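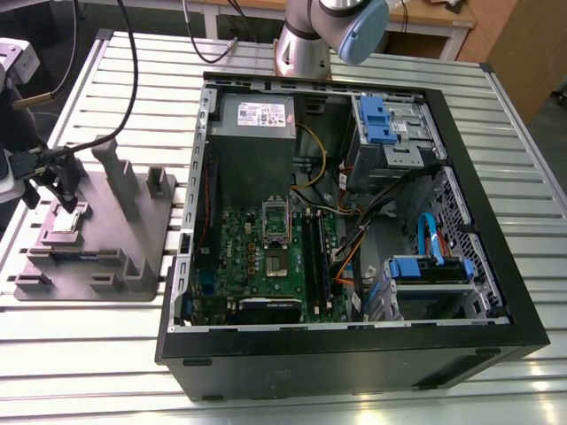

The Tower on the Bench – A One-Picture Gallery

Welcome back to the Flamthorpe fix-it pages! If you came over from the bike pump gallery, hello, and yes, I will finish that one too. This page is for the old black desktop tower, which I have been meaning to write up since March and which has been called "the Eze" in our house for so long that I sometimes forget it's a computer and not a cousin. Eze was the little shop that put it together for my sister Amia. The shop is gone now, but the computer hung on.

I only have the one picture up so far. The notes go with it, in no special order, and I'll slot more pictures in between them as I get around to it.

Lying down is best
A tower on its side with the side panel off is so much easier to work on than one standing up. Everything faces you, and a screw that slips just sits there waiting for you (well, mostly – I've fished a few out from under a board with a bit of tape on a chopstick).

The slatted table
I love a slatted aluminum top for this kind of job. It wipes down fast and it doesn't mind a heavy steel case being shoved across it. The grooves do eat small screws, though, so put yours in a saucer. Mine is an old Tastura sugar dish with a chip in the rim.

The open socket
The metal frame is standing up and you can see the gold-toned square where a processor goes. This is the part where I hold my breath. Keep your sleeves away from it, keep your coffee away from it, and if you have a plastic cover for the socket, use it! I keep a couple of those covers in an envelope marked 711, after the drawer it lives in, and yes, I number my drawers.

The power supply
That's the dark gray box with the white label and all the small print. I always copy down what a label says before I go shopping, and the replacement I've picked for the Eze is rated at 500 watts, plenty for what Amia does with it (email, recipes, a frightening number of browser tabs). One serious thing: please don't open the power supply itself. Unplug the computer, swap the whole box if you need to, and leave the inside of it alone.

Yellow wires
A whole bundle of them, curving down toward the board. I used to tie my cables so tight you could have strummed them, and then I'd have to cut everything loose to move one plug. Now I leave a bit of slack and use the soft reusable ties. Much happier.

Memory slots
Long black ones, to the right of the socket. When you're putting memory back in, open the latches first and match the notch before you push. It takes more of a shove than feels polite. I'm planning on 2 sticks for this one, a matched pair from the same packet.

The drive cage
Blue plastic latches! I have a real soft spot for these. On the cases I've had with latches like that, you could slide a drive out with no screwdriver at all, and I wish more makers would pick a bright color for the bits you're meant to touch. Old plastic can get brittle, so go easy with your thumbs.

The expansion card
Silver-and-black shroud, sitting along the bottom edge of the board. Before you pull a card like this, take out the screw at the bracket and feel for the little catch at the end of the slot. I learned about the catch by snapping one off (sorry, Amia).

What I've spent
So far, 90 dollars, and that includes a new brush and a tube of thermal paste big enough to see me through retirement. I still want a quieter fan for it.

If you have an Eze of your own in the attic, write and tell me, I'd love to know what's in it. The address is on the front page, same as ever.

Rosemarie Wendt
Page last changed 6 September 2026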